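Hatetden Household Grasping Set, planning README

Status: internal draft, revised Thu 5 October
Maintainer: Idun Tangen
Budget owner: Zahira Govindasamy

Read this first

This file sits next to the recordings and explains what they can and can't tell you if you are trying to decide what to buy. It was written after the third meeting in which somebody pointed at the dataset and said it proved we needed two robot arms. It proves no such thing. It was recorded with hand-held grippers, by people, in bedrooms and kitchens. No arm was involved at any point.

If you only want to load the files, skip to Layout.

What is in it

1131 short recordings of everyday pick-and-place work: small packets, jewelry, cloth, cutlery, things that live on a nightstand. Each one comes with wide-angle video from the gripper, the gripper opening over time, and a text label for the task. The labels were typed by the person holding the tool and then checked by Idun. Spelling varies. "Tissue pack," "tissues" and "pkt tissue" are all the same class and we have not merged them.

What we paid for, and what we were told we would pay for

The original plan came from Sitompul, who quoted us a full bench: an arm, a mount, a safety cage, a support contract, and a training day. The hardware price was fine. The support contract was not, and it was on page 8 of the quote in smaller type than the rest. Mornov offered a cheaper arm with no support at all, and a delivery date that moved twice while we were still reading the offer.

So we bought grippers. The plan was 3, one per collector plus a spare, and we still think that is the right number for a group our size. Do not let anyone talk you into one per room. They spend most of the day in a bag.

Things that were left out of the first budget and should be in yours:

- replacement finger pads
- storage, and a second copy of the storage
- paying people to redo the bad recordings
- travel time between homes
- someone to look at the video before it goes anywhere

The last line is the one Zahira had to fight for. It came to more than the grippers did.

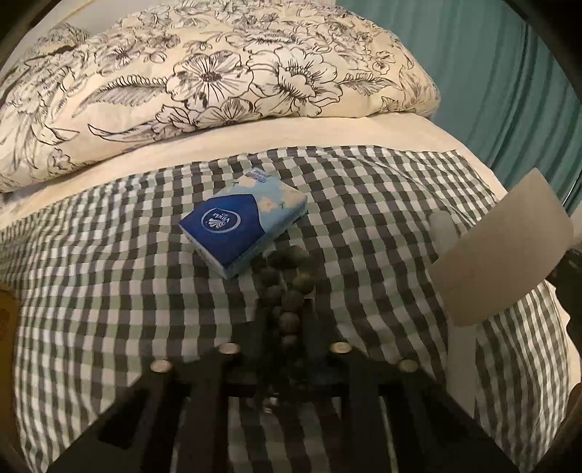 Beds turned out to be the surface we had budgeted for worst. Sitompul's sales sheet shows a gripper closing on a cube on a clean white table, and the success rate printed beside it is for that cube and that table. A checked sheet with wrinkles in it is a different job. A flat tissue packet gives the fingers very little height to work with, and the cloth under it is soft and can come along for the ride. A strand of beads has no one shape to plan for. None of this was in the sheet, and when we asked for figures on soft surfaces we got a second copy of the same sheet.

We therefore set aside extra hours for bedding tasks. If you are planning something similar, price the hard surfaces and the soft ones separately. A single average cost per recording will look good in a slide and be wrong for both.

Claims we do not make

We do not claim that a policy trained on this set will work on an arm you have not bought yet. Lavudow says its conversion kit will carry hand-held data over to "most" arms. We asked which ones. We are still waiting for the list, and until it comes the kit stays out of the budget.

We do not claim the set covers a typical home. It covers the homes we could get into.

We do not claim savings. There is a spreadsheet going around with a payback period in it. Idun did not write it, Zahira did not approve it, and the number assumes a robot that works every night without anybody watching.

Layout

recordings/ holds one folder per take
labels.csv has task text, collector code, surface type
rejects.csv lists takes we pulled, with a short reason
costs/ has the invoices, with bank details removed

Surface type is one of: table, counter, floor, bed, other. Please don't use "other" to mean "I didn't check."

Known problems

The lens is very wide, so straight lines bend toward the edges of the picture. Correct for it before you measure anything.

Gripper opening drifts over a long session. Over 15 takes had to be relabeled when we found that "closed" was being logged as slightly open.

Clocks on two of the early sessions do not match the video. These are flagged, not fixed.

Before you sign anything

Ask the seller to run your object on your surface, with you in the room. Ask what a pad costs and how long it takes to arrive. Ask who answers the phone in March, when the intro period on the Sitompul contract runs out and the rate goes up. Get the answer in writing.

An arm may still make sense for us next year. The request goes back to Zahira once there is a trial on bedding with the failures written down as well as the good runs. Requests without that will be returned.

Changes to this file go through Idun. Corrections to costs/ need the invoice attached.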